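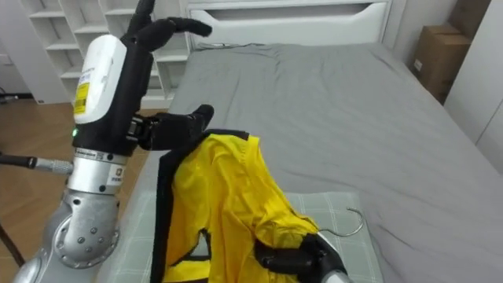
According to Nimal Munshi, the Skerel open day was the first time the public could stand close enough to follow a two-armed robot handling clothes at its own pace.

Skerel open day

Home | Robots | Events | Places | Talk

The Skerel open day is a public demonstration of household robots held in Grarnley. The latest one took place on Sat 19 January and drew almost 200 visitors. Work is shown in a furnished bedroom and centers on garments and hangers, with a black hand on each arm. Sessions last 15 minutes — questions are taken afterward. A smaller showing is held in August.

Comments (2)

Tanico: Is the August one booked the same way?

Xiong: Went in the afternoon. Slow to watch, but I stayed for two sessions.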